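Home | Courses | Student Work | Archive | Contact

A Fixed Place for Small Things: Where People Put Their Glasses Down
Project report, Interior Studies, second year
Han-gyeol Oh and Jirayu Phetsri
March 2022

1. Question

We wanted to know if a tray on a table changes where people leave small items when they come into a room. Both of us lose keys and glasses at home, and most of the advice we read says to give every item one place. We found very little on what that place should look like, so we tested a few versions in the small room at Pelden House, next to the balcony area.

2. Method

We used one table in the room and kept the layout the same for the whole project. Visitors to the building were asked to come in, put down whatever they had in their hands or pockets, fill in a short form and leave. They were told the form was about the building. We explained the real purpose afterward and anyone could ask to be left out. Two people did.

We ran the test in two stages. In the first stage the table had a cloth but no tray. In the second stage we put the tray near the middle. In total 67 people took part, split between the stages as evenly as we could manage.

After each visit we wrote down what was left on the table and where. Items were glasses, keys, phones, wallets and "other." We used paper sheets first and moved to a spreadsheet when the sheets got mixed up.

3. The table and the cloth

Our first plan was a bare table. In the trial runs people set glasses down very carefully and some kept them in their hand, and when we asked, they said they were worried about scratches. A cloth solved this. We bought a plain gray one from Llanos and it was too short, so we changed to the checkered one, which hangs down on all sides.

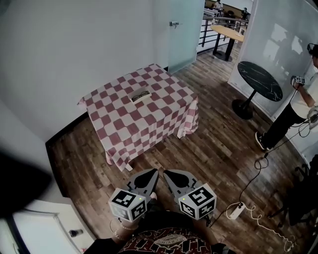

Placing the tray took longer than we planned. Near the edge, people bumped it with their sleeves or bags. Toward the middle it was safe, but shorter visitors had to lean over a little. We decided the middle was better and left it there for the rest of the project.

4. Results

Without the tray, items ended up mostly along the side closest to where the person was standing. With the tray, most glasses and keys went into it. Phones usually did not. Several people told us they like to keep a phone where they can see the screen.

5. Problems

The tray only fits a few things. When one person had already left keys in it, the next person often used the cloth. We should have cleared it every time. A larger group would also help, and we would like to repeat the test in July with a second tray for phones.

Comments

drivaston_reader: Did you try a darker tray? I can never find mine on a white shelf.

J. Phetsri: No, we only had the one. It's on the list for July.

mapleside: We have a bowl by the door and my husband still puts his glasses on the fridge.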